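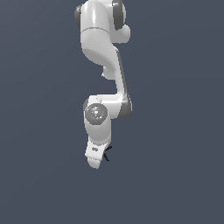 Mon 29 April
posted by Fahmy

Budget night! I put the kettle on, opened the spreadsheet, and the next time I looked up it was dark out and the tea was cold. I love this part more than I probably should.

Where things stand. The arm itself is settled, or as settled as anything gets before a deposit goes down. Dallumura will lease us one from July, and I went back and forth on buying outright for most of last week, but the lease leaves money for everything that has to go around it, and there is so much that has to go around it. The stand, the guarding, the spare fingers, the cable (why is cable always so expensive?), the electrician.

Stand first. Varholm quoted 700 for a plain steel pedestal and 310 for the bolt-down plate by itself. I'm leaning toward the plate. If we hang the arm from a beam over the bench, the whole bench stays free underneath, and the bench is the one thing we never have enough of. I kept the simulation open next to the numbers all evening with the arm hanging down and just kept looking at it. It makes so much sense that way up! But the beam has to be checked by somebody who knows beams, and that goes in as its own line with a question mark where the price should be.

Reach is the other worry. I want the hand to get down to the bench and still clear a full tote, and I've only modeled the arm so far, no bench, no totes, nothing. So tomorrow: measure the real bench, put it in the model, try the plate at a few heights. Should have done that before asking for quotes, but I was excited.

Also moved 40 out of paint and into labels. Also took out the second tablet. Put the second tablet back in. Took it out again.

Training is 7 hours with the lease, split over two visits, and I want both visits at the Gostine shop on our own bench with our own parts. Need to ask if they'll travel for that or if it's extra. If it's extra I think I'd still pay it. The people who'll be running this thing every day should get their hands on it early, and I can't wait to see what they come up with.

Still open:
beam check, who and how much
travel for the training
does the lease cover fingers or only the hand
delivery on a pallet, and can we get a pallet through the side door

Going to bed. I'll probably lie there thinking about the side door.

© Fahmy | Contact | Back to top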